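Home Lessons Club News Gallery Contact
Search this site... Go

Teaching the arm its first waypoints

Welcome back, Rastcombe Robotics Club! This is my favorite lesson, because you get to move the arm by hand (carefully!) and save the spots you want it to remember. Set the speed to 30 percent before you do anything else. Then guide the gripper to a point just over the table and save it as "home." Chiến Ngô named all of his after soups, and that's fine too.
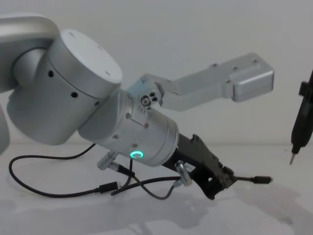

Next, save 5 more points and play them back slowly, one at a time, with a hand near the stop button. Watch the cables as the wrist turns! If one starts to pull tight, stop, back up 2 points and add a gentler one in between. Once it runs clean, try it at full lesson speed and save your file to the club folder.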